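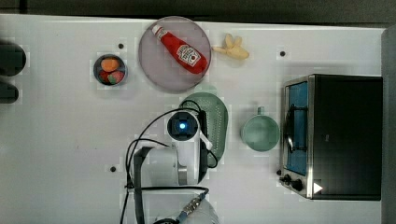
A customer in Sellcombe wrote that she had put off gathering examples for months, and that with the Tavex kitchen set her first 30 were saved before lunch, which cheered us no end! The set comes from Stundale with toy fruit, a plate, a mug and a colander, and the recording software keeps each attempt as its own file, so a muddled one can be thrown away without losing its neighbours. Arm and oven sold separately. Kitchen set £67, delivery within 21 days.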